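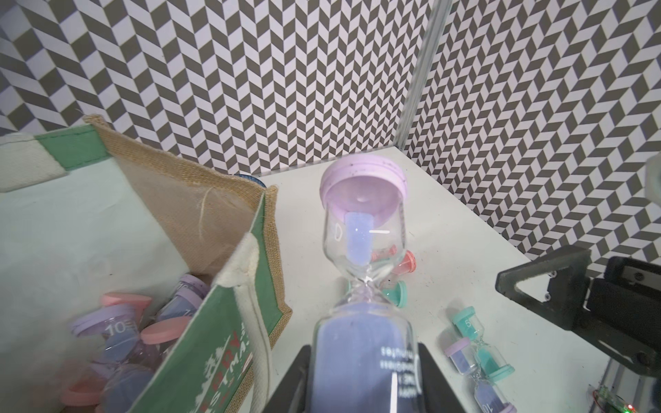

To: Partington allotments list
Subject: Re: Water pressure on the lower plots

On the evening of the last meeting, plot 3 wrote:

> Has anyone else on the Drultgate side had poor pressure since
> the new tap went in? It takes me a good while to fill one can
> now, and if the person at the top trough has their hose on I
> get a dribble. I don't want to make a fuss but I have beans to
> water and I can't be down there all evening. Is it the tap or
> the pipe? Also, are we still charged the same for water?

It's the pipe. The tap is fine. I took the head off it in May and there was nothing wrong with the washer and no grit behind it.

The supply comes in at the Kuvoreck Lane gate and runs along the hedge to the top trough, then down to you. The first stretch was replaced when the road was dug up. The stretch from the trough to the Drultgate fence is the old iron pipe and it's furred up inside. I had a short length of it out when we moved the stopcock and you could hardly get a finger through.

Two things would help. One is to replace the old stretch in blue plastic. Trinik have quoted £951 for that, including digging the trench and putting the path back. If we dig the trench ourselves they will do the rest for £800. The quote holds until the end of the month.

The other is a tank. A second-hand 1000 litre one would go next to the compost bays on the lower side, filled overnight from the tap through a float valve, and you could dip cans in it whatever was going on at the top. It would need a flat base and a lid that children can't lift. I haven't got a price for a decent one yet. Please don't bring one in yourself unless you know what was in it before.

I would rather do the pipe first, as the tank will be slow to fill without it. Others may see it differently, so please reply to the list and not just to me.

On the charge, yes, it's the same as last year. The meter is at the gate and covers the whole site, so there is no way to bill the lower plots less.

In the meantime, could people at the top please not leave a hose running between six and eight in the evening. Cans only in those hours. The trough can be filled in the morning.

The key for the stopcock box is back on its hook in the shed. The padlock is stiff and wants oil.

Plot 14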